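Home Features People Food Money Weekend Subscribe

The year I stopped losing my hair ties

By Marisol Castellanos
March 5, 2018

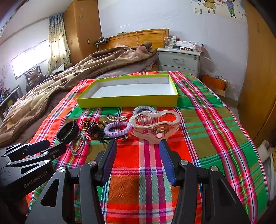 The hair question

I've had long hair since I was 11, and for most of that time I've had a deep and expensive relationship with the accessories aisle at the chemist. You know the one. You go in for sunscreen and come out with another card of elastics, because the last card has vanished into the couch, the car, the gym bag and (in one case) the dog.

So when my editor asked who wanted to write about growing your hair out past the point of good sense, my hand was up before she'd finished. I have opinions! I've had the shoulder-length bob that flicked the wrong way on one side only. I've had the fringe, twice, and both times I cut it myself in February, when the humidity up here turns anything shorter than your chin into a sort of hedge.

What I'd never done was leave it alone. For this story I promised to go a whole year without scissors apart from one tidy-up, and to learn how to look after what I had.

The salon on the corner

My first stop was Noken, the salon two doors up from the bakery, where I've been going long enough that they don't ask about milk any more. I told them the plan and there was a bit of a silence. Then I was handed a wide-tooth comb and told to start at the ends.

I'd been starting at the top for 30-odd years. Dragging the brush down, hearing that awful crackle, swearing, carrying on. Working up from the bottom takes me four minutes on a good morning and it doesn't hurt, and I'm still a little cross that I had to be told.

The other thing they went crook at me about was the tight ponytail. I wore mine in exactly the same spot every day, hauled back hard with the thinnest elastic I owned, and there was a whole ring of short broken bits to show for it. Move it around, they said. Low one day, high the next, a loose plait for bed. Swap the skinny elastics for coils and claws when you're just pottering about at home.

I'd written off claw clips as something my aunties wore while doing the vacuuming. Well, the aunties were right. You twist, you clamp, you get on with the dishes. A big one will hold the lot through a whole load of washing on the line in a stiff southerly, and I've tested this more often than I'd like.

What I spent (sorry)

My partner asked me to include this part. In the first couple of months I spent almost $400, and a good chunk of that was on things that are now under the bathroom sink with the leg wax and the foot spa. There was a Bhutto hair oil that smelled divine and left a mark on every pillowcase in the house. There was a Proner scalp brush, which I do still use, mostly when I'm on the phone to the bank.

The rest of the year cost me next to nothing. A plain conditioner from the supermarket, a cotton T-shirt to dry with (an old one, soft as anything), and a $33 trim in the middle of winter. I washed it twice a week and rinsed it after every swim. If you've got a pool membership, wet your hair under the shower before you get in – it soaks up less of the chlorine that way, and my ends stopped feeling like a doormat.

The bit where I nearly gave up

Month seven. It was long enough to get caught under my bag strap and shut in the car door, and too short in the layers to go in a proper bun. Every photo from my cousin's wedding has me with one hand up, tucking something back. I rang Noken and asked for the next available appointment, and then I rang back and cancelled it, and then I went and bought a sparkly clip and felt much better about life.

I reckon the fancy ones are worth having for that stage. A bit of shine at the temple and people assume you've made an effort, even with three-day-old hair and toast crumbs down your front.

Where I've ended up

It's down past my bra strap now. It takes ages to dry, I find strands of it in the butter, and I've had to learn to sleep with it flipped up over the top of the pillow. I've also had more compliments at the school gate than in the previous decade, so I'm not cutting it yet.

As for the elastics, I've stopped buying them by the card. There's a spot for them in the bedroom and they go back there at night with everything else. I did find two in the car last week, plus one in a gumboot, and the dog is being watched.

More in Features
Rulevness: the small-town choir with 60 members and one bass
What to plant when your yard gets no sun
My mother's recipe tin
Swimming laps as a grown-up beginner
Is it time to repaint the spare room?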